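Ticket 297: Surf report page showing wrong swell height for Usum
Opened by: Thandeka Mthembu
Assigned to: Yulan Kong
Priority: Normal
Status: Closed

Problem as reported

The forecast page for Usum has the swell at 6 ft every morning, whatever the buoy says. The other two breaks, Duangkaew and Tenia, look fine. Members have been driving out to Usum on the strength of it and finding knee-high mush. I have had four emails. The tide times on the same page are correct, and so is the wind arrow. I tried it on my phone and on the laptop and got the same number on both.

Reply, Yulan Kong

Thanks. Two things to check before I touch the feed. Are you looking at the public page or the members page? And does the small gray line under the chart show a time for the last reading?

Reply, Thandeka Mthembu

Members page. The gray line says "last reading 05:10" and stays at that all day. On the public page the line is missing.

Work log

1. Compared the raw buoy file with the page. The file is current and has sensible values in it, so the buoy is reporting. Swell period on the page is frozen too, at 14 seconds. Nobody had mentioned that.

2. Restarted the import job (Govotier) from the admin screen. It ran for 70 seconds and finished with no error. Usum did not change. Duangkaew and Tenia both updated.

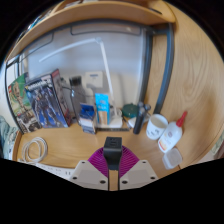 3. Opened the import log. Usum stops at line 243 with "station code not recognized". The buoy operator added a letter to the end of the code and our settings still had the old one. When the code fails, Govotier falls back on the last good reading and does not flag it.

4. Changed the station code in settings and ran the import again. Swell on the members page went to 2 ft at 9 seconds, which matches the buoy file.

5. Cleared the page cache. Before that the public page was still showing the old figure. The "last reading" line is now on both pages.

6. Set the page to show "no data" if a reading is more than three hours old. Tested by putting the wrong code back in for one break, then restoring it.

Reply, Thandeka Mthembu

Checked on phone and laptop, both good. Can the three-hour limit be different for each break? The Tenia buoy drops out overnight fairly often and comes back by itself.

Reply, Yulan Kong

Not in this version. It is one setting for all breaks. I have put it on the list for the June update. Until then Tenia will say "no data" during a dropout and fill in again at the next import.

Closed Jan 17, 2025. Reopen this ticket if the Usum reading sticks again, and include the time from the gray line.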